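Skinirwood Shared Workshop
Build Your Own Arm -- course notes, session 4
Leonardo Martinelli
August 1, 2022

Right, last time we got as far as bolting the base down and I promised we'd get onto movement, so let's do that. If you missed session 3, borrow someone's notes for the wiring bit before you switch anything on. The Fulel driver boards don't forgive a swapped plug (ask me how much I've spent on them!).

First job is homing. The arm has no idea where it is when it wakes up, so each joint has to go and find its own end stop. Do them one at a time, starting from the wrist and working back to the shoulder. I did it the other way round on my first build at home and the elbow folded itself straight into the kitchen wall -- there's still a dent. Write down the number each joint gives you. My shoulder comes out at 204, yours will be different, and that's fine as long as it's the same every time you home it.

If it isn't the same every time, check the belt before you touch the software. A slack belt on joint 2 looks exactly like a bug and I lost most of last November to one.

Next, the simulator. I want all of you to run every move in there before you run it on the bench, even the boring ones. Load your arm file, put a table in, put a few odds and ends on the table from the model library and pick one thing to aim for. A mug is a good one to start with, as it has straight sides and a handle that'll catch you out if you come in from the wrong direction. 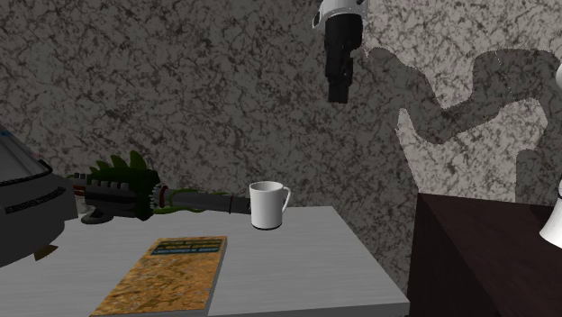

The trick with approach moves is to stop high and come down slowly. I use two points for every pick: one well above the thing, one at the height where the fingers close. Go fast to the first and crawl to the second. If you try to do it in a single sweep you'll clip whatever is standing next to it, and on a real bench that'll be your tea.

Do turn the shadows on, by the way. They slow things down a bit on an old laptop but I find it really hard to judge height without them, and so did most of the last group.

For grip force, start at the lowest setting on the Chettiar gripper and creep up. Foam block first, then a plastic cup, then something you'd mind breaking.

Before next session:

Home your arm four times and bring me the numbers
Save one pick move in the simulator with both points named
Read the Lelleck pages on joint limits (skip the maths at the back, we'll do it together)

Bring a 2 mm hex key if you've got one, mine keep walking off.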